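Last updated: November
Posted in November by the author of Flustero

OK, short thread on resoling boots, because I've now had 4 pairs done and people keep asking me if it's worth it.

First pair went to Kolik. Took 7 weeks! The soles were great, the waiting was not, and I wore sneakers to a wedding in the meantime.

Second and third went to Groster. Faster, cheaper, a bit sloppy with the glue along the welt. You can sand that off yourself if you have an hour and some patience.

The thing I didn't get at first is that not every boot can be resoled. If the sole is molded straight onto the upper, most shops will just hand it back to you. Flip yours over and look for stitching before you drive anywhere. 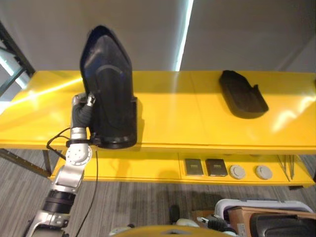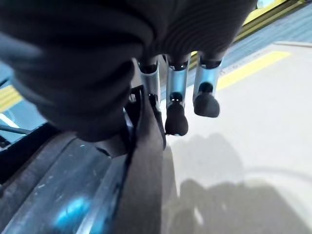
Fallahi replied that stitching can be fake too - two of their pairs had a decorative seam with nothing but cement under it, so ask the shop to check before you pay a deposit.

Good point, and yes, that got me on pair number four. Had to pay extra.

Anyway, I'm sticking with Groster for winter boots and Kolik for anything I can live without till spring.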